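Headlight Use at Dusk on Two Roads in Villanueva
Project report, 1/29/26

Our question was how many drivers turn on their headlights before it is fully dark. State rules ask for lights from sunset, but many dashboards light up on their own and drivers may not check the switch.
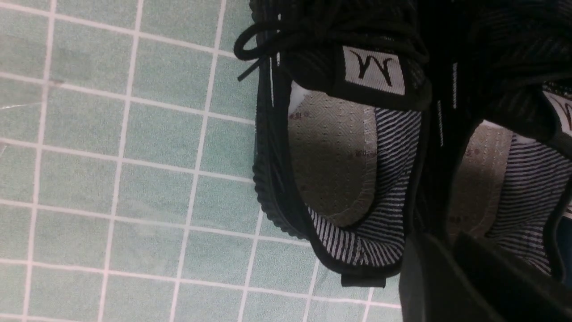

Fig. 1. Black knit sneakers.

We counted on Wardale Road and on the Akport bypass, in 20 sessions of equal length. Each session began at sunset. One of us called out the cars and the other kept the tally. Parked cars and buses were left out. 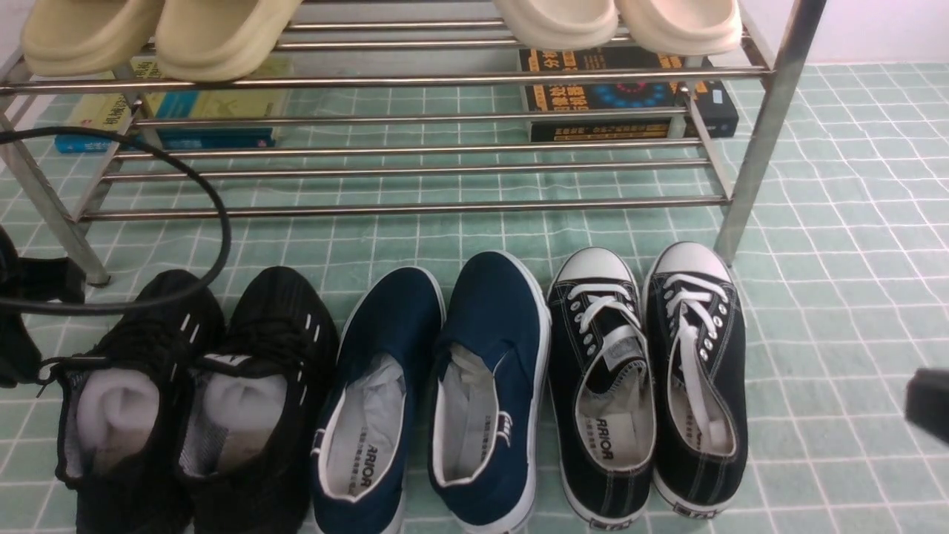 Fig. 2. Slides on the top tier of the shoe rack.

In all, 3,974 cars passed and 3,453 of them had headlights on. Daytime running lights alone were counted as off. Wardale Road gave 1,553 of the cars and the bypass gave the rest. 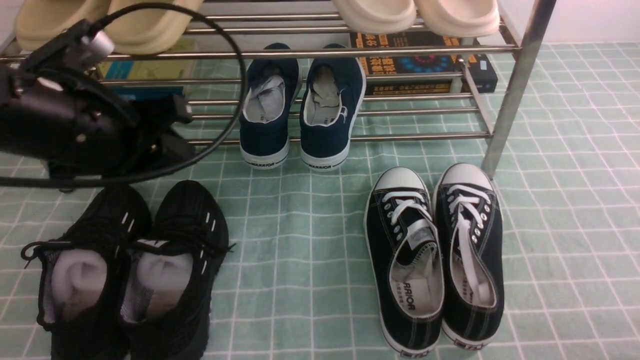
Gray and silver cars were hard to judge in rain, and we lost part of one bypass session when the tally sheet got soaked. We did not record the make or age of the car, so we can't say if automatic lights made a difference.
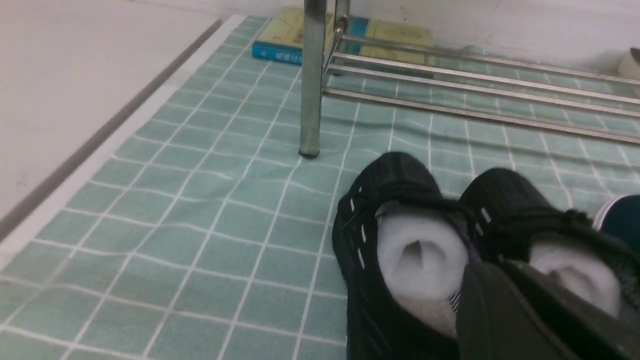
Fig. 3. Pale green mat with a white grid.

A second count is planned for February on Usari Street, with a column for car type.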